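Why our council lost its deputy mayor, and what comes next

3 November 2018

I went to the Nerkillow town council meeting last night because I had heard there would be a vote on the deputy mayor. I got there early and still had to stand for the first part. The room holds 52 and every seat was taken.

For readers who don't live here, the short version goes like this. The mayor, Jucélia Toledo, picked Nahom Derese as her deputy after the last election. They ran on the same ticket and for a while they seemed to get along fine. Then in July the water billing contract came up for renewal. Toledo wanted to stay with Bundex, the company that has had the job for years. Derese wanted it put out to bid. He said so in public, at a council meeting, while she was sitting next to him.

Things went downhill after that. He stopped getting the agenda early. She moved the parks budget out of his hands and gave it to the town manager. By the end of summer they were each sending their own newsletter, and the two newsletters did not agree on what the council had done.

Last night she asked the council to remove him. Under our charter the mayor can name a deputy alone but needs a majority of the council to take the title away. There are seven members if you count the deputy, and he isn't allowed to vote on his own removal, so she needed four out of six. She got exactly four.
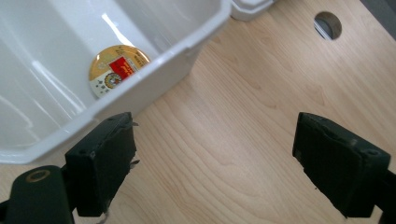
Does this mean Derese is off the council?

He keeps his seat. The deputy title comes from the mayor, but the seat comes from the voters in his ward, and the council can't take it away by a vote like this one. He will be back at the table next month with the same vote as everybody else. What he loses is the right to run meetings when Toledo is away, plus the small office on the second floor.

I thought both of them spoke reasonably well. Toledo said a deputy has to be somebody she can hand the gavel to without worrying about it, and she no longer felt that way. Derese said he had never voted against anything they campaigned on, and that asking for bids on a contract was part of his job. He didn't raise his voice. He did go over his time, and the clerk let him.

The public comment part was longer than usual. Most people talked about the water bills and not about the deputy at all. One woman from Botha Street had brought a folder of hers going back two years and wanted to know why she paid a late fee on a bill that came in the mail after the due date. She was told somebody would call her. I would like to know if they do.

My own view, for what it's worth, is that the mayor was within her rights and that I would still have voted no. The charter doesn't ask for a reason, and she gave one anyway. But the contract question is still open, and the person who asked it first now has a lot less say in how it gets handled. That bothers me more than who sits in which chair.

As for the contract, there are now two names going around. Bundex has sent in a renewal offer, and a smaller outfit called Trendent has written to the council asking to be considered. The council hasn't agreed to take bids - it has only agreed to talk about taking bids. That talk is on the agenda for the next meeting, which starts at 7 and not at the old time, so check before you drive over.

Toledo didn't say who she wants as the new deputy. I asked her in the hallway and she said she was going to take a few weeks over it. The job can stay empty until the end of the year under the charter. If she is out sick in the meantime, the longest-serving member runs the meeting.

The minutes should be up on the town site once they are approved. I took my own notes, and if I got any of the votes wrong I'll fix it in this post.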